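Software Engineer, Perception and Motion Planning (full time)
Bollen Surgical Software, Damville
Posted 11 November 2018

Bollen writes control and perception software for robotic suturing research. Our customers are hospital training labs and university groups who already own the arms and want better code running on them. We do not build hardware. We are hiring one engineer to join the team behind Jastovora, our planning stack, starting in February.

Jastovora takes video and joint readings, works out where the tools and the needle are, and proposes the next motion. A person at the console can accept it, change it or take over. The planning side is in decent shape on bench tasks. The perception side needs another pair of hands, and that is where you would spend most of your first year.

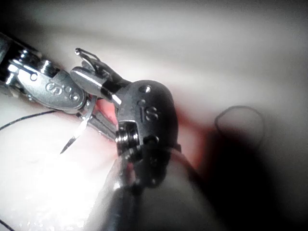
Needle tracking is the hardest part of the job and the part you would own. Our current tracker fits an arc to whatever silver pixels it can find, then checks the fit against the joint readings. It does well in the open and badly near the jaws. A curved needle shows only part of its length below the left instrument, one tool passes behind the head of the other, and the shadow on the right turns a white practice surface nearly black. Thread is a separate problem. A dark loop lying on pale material is easy to segment, and the same thread against that shadow is not. You would work on both, along with the confidence estimate the planner uses to decide when to stop and ask.

What you would do

Rewrite the needle pose estimator in C++ and get it running inside the 22 ms budget on our bench machine.
Extend the thread segmentation model to handle glare, shadow and crossings.
Maintain Marwat, our in-house labeling and replay tool. It is Python with a small web front end and has 413 open tickets, many of them duplicates – closing those counts as work.
Write regression tests against our set of 516 recorded suturing runs.
Spend one day a week in the bench lab, setting up tasks and watching your own code fail.

What we need from you

Solid C++ and Python, with code you can show or talk through in detail.
Working knowledge of camera calibration, pose estimation and filtering.
Some experience with a real robot of any kind. Simulation alone is not enough for this post.
Clear written English. Design notes are reviewed before code is.

Useful but not required: ROS, CUDA, hand-eye calibration, motion planning under contact, or time spent in a regulated software setting. You do not need a medical background. A PhD is fine, and so is no degree.

Terms

The post is permanent and based in Damville. You can work from home two days a week once you have settled in. We pay 70 percent of relocation costs, against receipts. There is no on-call duty.

How to apply

Send a resume and one page on a tracking or estimation problem you worked on, including what went wrong. Use the application form on our careers page and choose "Jastovora – perception" from the list. Shortlisted applicants get a phone call, then a half-day visit with a paid programming task on recorded video. We reply to every application.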